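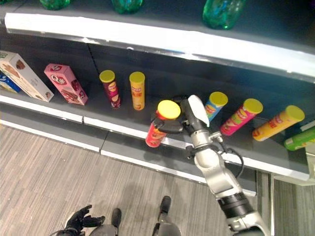 Snack shelf, with green bottles on the shelf above.

Jereo Obituary Index @jereoindex
1/ The Jereo Obituary Index has been extended back to 1920. It now holds 3057 death notices and obituaries from the Ustport and Itby newspapers. Searching remains free, and no account is needed.

2/ Each entry gives the name of the deceased, the age if printed, the newspaper, the issue and the page. Spouses and parents are indexed when the notice names them. Pallbearers and officiating clergy are not indexed at present.

3/ Surnames are entered as printed. Families who changed a spelling, or whose name was misread by a typesetter, should search more than one form. Sumampouw, for instance, appears in the Ustport paper both with and without the final "w".

4/ Married women were often listed under a husband's full name. Where a later notice or burial record supplies her own given name, both forms lead to the same entry.

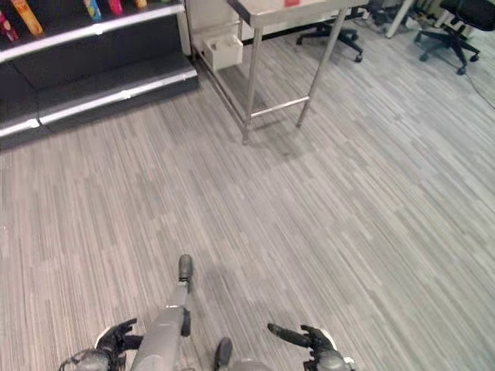 Can I request a copy of an obituary if I am not a relative?
Anyone may request one. Please send the name, newspaper and issue shown in the entry, and limit each request to 2 notices.

5/ Copies are sent as scans. Notices printed across two columns may arrive as separate pages. We are unable to supply the full newspaper page.

6/ Roughly 300 entries are marked "partial". In most of these the fold of the bound volume hides a line or more of text – usually the list of survivors. If your family kept a clipping, we would be grateful for a scan of both sides, as the reverse often helps us confirm the issue.

7/ Corrections are welcome. A printed error stays in the transcription, and the corrected fact is added as a note beneath it. Military service dates and places of birth are the details most often corrected, and a discharge paper or parish record is sufficient for either.

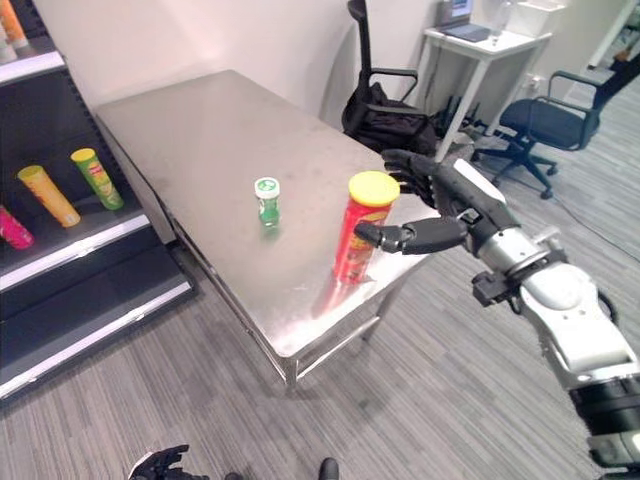 8/ The Itby weekly did not print obituaries in every issue. A missing entry does not mean that no notice was published, and the Ustport paper carried many Itby residents under "Neighboring Towns".

9/ Work on the church bulletins begins in October. These will be searchable separately from the newspapers until checking is complete. Requests received before then will be answered in the order they arrive.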